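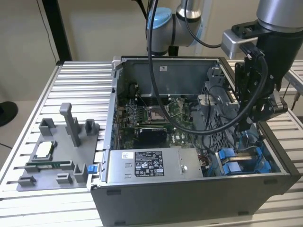 Print this page
E-mail this page

Prurbridge Fix-It Evenings: Frequently Asked Questions

What is a Fix-It Evening?

It's a repair night, open to anyone in Prurbridge and the villages nearby! You bring something that has quit on you – a toaster, a lamp, a zipper, an old computer – and sit down with one of our fixers to find out what's wrong. You stay with your item the whole time and do as much of the work as you like. Plenty of people arrive swearing they can't hold a screwdriver and go home having used three of them.

When and where?

Every Wednesday at 6 p.m. in the Oosthuizen Hall, side entrance. We take the last item at 8. We skip two weeks in December.

Do I have to book?

No, just turn up. For sewing machines please e-mail Wayne Treloar first, as he brings different tools for different makes and his car is small.

What does it cost?

The repair is free. If you need a part, you pay what we paid for it. There's a jar by the tea urn if you'd like to chip in (the cake is very good, so people do).

Can you look at my desktop computer?

Yes, we love these! Many desktops come apart easily, and dust, a tired fan or a loose cable explains a surprising number of the complaints we hear. Bring the power cord. You can leave the monitor at home, we have one.

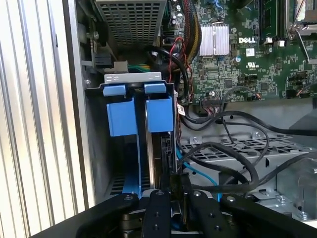 Inside a desktop: power supply, heatsink and the green main board.

Will my files be safe?

We're careful, but please back up anything you care about before you come. If the machine won't start at all, tell us at the table and we'll talk about the drive before touching anything else.

What won't you take?

Microwaves, gas appliances, and anything too heavy for one person to carry in. We also can't do phone screens at the moment.

How much do you fix?

Last year 600 items came through the door and 369 went home working. Lamps do best. Printers do worst, and Aatos Heinonen still greets every single one like an old friend.

I'd like to help. Do I need to be an expert?

Not at all! We need people to greet, sort screws, pour tea and mend hems as much as we need solder. Come along at 5:30 any week and ask for Aatos – he'll find you a chair and probably a printer.

Print this page
E-mail this page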